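Koleo recipe site – support tickets
Ticket: Servings slider breaks slow cooker recipes
Status: Open (reopened twice)
Opened: May 2019
Category: Recipe scaling / print view

I have been using Koleo to keep my recipes for a good while and I have put up with a lot, but the servings slider is giving me bad food now, so I am writing it all down.

The recipe is my white bean and sausage stew. It serves four as typed. When I drag the slider to 20 for a church supper, the beans, broth and sausage all go up by five, fine. The salt does not. It stays at one teaspoon. The can sizes go strange too: "1 can (15 oz) tomatoes" becomes "5 can (75 oz) tomatoes," which could mean five cans or five enormous cans. I know what it means. The person I gave the printout to did not, and she called me from the store.

Things I tried before writing in, so please don't send me the list:

Logged out and back in. No change.
Different browser. No change.
Deleted the recipe and typed the whole thing in again. No change, and I lost my notes.
Dragged the slider to 8, then 12, then 20. Salt stuck at one teaspoon the whole way up.

The help page says scaling "works on all standard recipes." I would like to know what is not standard about a bean stew.
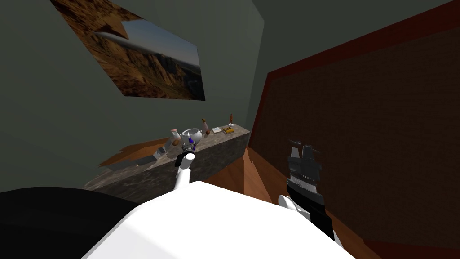 The print view has its own version of the problem. On screen it says 20 servings. On paper the heading says 4 and the amounts are for 20. So whoever picks up the sheet thinks they are making supper for four with five pounds of sausage. I printed it three times to be sure, then once more from my phone.

Reply from Koleo support

Thank you for the detailed report. Salt, pepper and leavening are held back on purpose when a recipe is scaled, as many cooks prefer to season to taste. You can change this under Settings, Scaling, "Scale seasonings." We were able to reproduce the print heading problem and have passed it along. For the cans, try typing the size after the ingredient name.

Customer update

I found the setting. It was already on. I turned it off, saved, turned it on again, saved, and the salt went to five teaspoons. Then I closed the recipe, opened it, and it was back to one. So it works until you leave the page. I don't call that working.

Also, if seasonings are held back on purpose, why did the cumin scale? Cumin went from two teaspoons to ten. I would not put ten teaspoons of cumin in anything. If you are going to be careful with one thing in the spice drawer, I would expect it to be that.

I tried the can trick. "1 can tomatoes, 15 oz" does turn into "5 can tomatoes, 15 oz." Better. Still "5 can." I have 87 recipes in here and most of them call for a can of something, and I am not retyping them.

Reply from Koleo support

We think the setting is not being saved for recipes that were brought in from another program. Did you import your collection? If so, from where?

Customer update

Yes, from Trandora, in April, when they stopped letting you print without paying. Your own import page said everything would come over "just as you left it." But remember I deleted the stew and typed it in fresh on your site, and it has the same trouble. So I have my doubts about the import theory.

I tested two more last night anyway. The cornbread was imported and I have never touched it. Baking powder stuck at one tablespoon for any number of servings. The Michailidis lemon rice, which I copied off the back of the bag and typed straight into Koleo, scaled the lemon juice, the rice and the broth, and left the salt alone. One imported, one not, same result.
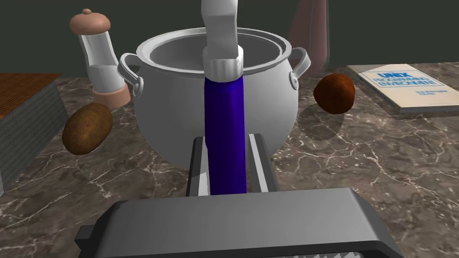 Same thing on my account, and I never imported a single recipe, so you can add me to this ticket. I cook for the lunch program at Workville and my chili is saved at 300 servings. When I scale it down to 20, the salt stays where it was for 300. I caught it because the number looked silly on the screen, but I had a new person in the kitchen that day who would have gone right ahead and measured it out.

Customer update

Thank you. I had not thought about it going in the other direction, and that is worse. Too little salt you can fix at the table.

Reply from Koleo support

Thank you both. You are right that this is not limited to imported recipes. The setting is stored per device and gets cleared when a recipe is closed. A fix is being tested. Until then, please turn the setting on each time before printing. The print heading fix is separate and should arrive first. We cannot give a date for either one.

Customer update

The heading fix arrived. It now says 20 servings on screen and 20 on paper, so credit for that. The salt is the same as ever. I noticed the oven temperature gets scaled if you type it in the ingredient box: my note "bake topping at 200" turned into "bake topping at 1,000." I suppose I shouldn't have put it there, but the old program left it alone.

For the supper I did the math with a pencil on the back of the printout. Stew was fine. Please don't close this again until the salt stays put after I leave the page – I will check it on the cornbread and the rice both.

Status changed: Closed to Open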